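Woher hat das Holz sein Muster?
Wissen für Kinder, Reihe Werkstoffe, Teil 4
Text: Ľudovít Brabec

Viele Tische, Tabletts und Bretter haben ein Muster aus hellen und dunklen Linien. Dieses Muster heißt Maserung.
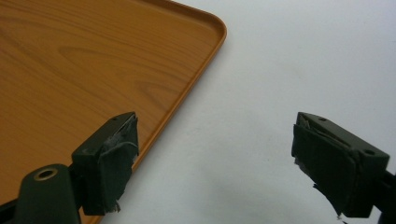
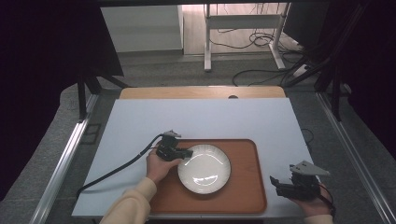
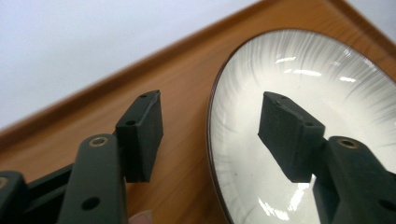
Ein Baum wird jedes Jahr ein Stück dicker. Im Frühjahr, etwa ab April, bildet er unter der Rinde helles, weiches Holz. Es heißt Frühholz. Später im Sommer wächst das Spätholz. Es ist dichter und meistens dunkler. Im Winter wächst der Baum nicht. Ein heller und ein dunkler Streifen ergeben zusammen einen Jahresring. Sägt man den Stamm quer durch, sieht man Kreise. Sägt man ihn der Länge nach durch, werden daraus Streifen und Bögen. Wo ein Ast gewachsen ist, laufen die Fasern um ihn herum. Im Brett erkennt man an dieser Stelle einen runden oder ovalen Fleck, den Ast. So ähnlich sieht das Oval aus dunkleren Linien auf dem Tablett im ersten Bild aus. Das Muster dort ist allerdings aufgedruckt.

Jahresringe zählen
Gezählt wird von der Mitte nach außen. Eine Baumscheibe mit 96 Ringen stammt von einem Baum, der an dieser Stelle 96 Jahre lang gewachsen ist. Breite Ringe entstehen in guten Jahren mit genug Wasser und Licht. In trockenen Jahren bleiben die Ringe schmal. Bäume in den Tropen haben oft keine deutlichen Jahresringe, da es dort keinen Winter gibt.

Echtes Holz, Furnier und Dekor
Massivholz besteht durch und durch aus Holz. Furnier ist eine sehr dünne Schicht aus echtem Holz, die auf eine Platte geleimt wird. Diese Technik ist über 3000 Jahre alt, schon im alten Ägypten wurden Möbel so gebaut. Die Tischlerei Kolář arbeitet seit 1890 mit Furnier. Dort werden die Blätter eines Stammes nummeriert, damit benachbarte Türen eines Schranks zueinander passen.

Ein Dekor ist ein gedrucktes Bild von Holz. Dafür wird zuerst echtes Holz fotografiert oder gescannt. Eine Maschine druckt das Bild auf Papier oder Folie. Zum Schluss kommt oft eine durchsichtige Schicht darüber, die vor Kratzern und Wasser schützt.

So kannst du Holz und Dekor unterscheiden
1. Sieh dir die Kante an. Bei Massivholz läuft die Maserung von der Fläche über die Kante weiter.
2. Suche eine auffällige Stelle, zum Beispiel einen Ast. Kommt genau derselbe Ast noch einmal vor, ist das Muster gedruckt.
3. Streiche mit dem Finger über die Fläche. Unlackiertes Holz fühlt sich meist leicht rau an. Vorsicht, Splitter!
4. Drehe das Teil um. Auf der Unterseite fehlt das Dekor manchmal.

Wörter zum Nachschlagen
Maserung: Muster der Holzoberfläche
Frühholz: heller Teil des Jahresrings
Spätholz: dunkler Teil des Jahresrings
Furnier: dünnes Blatt aus echtem Holz
Dekor: gedrucktes Muster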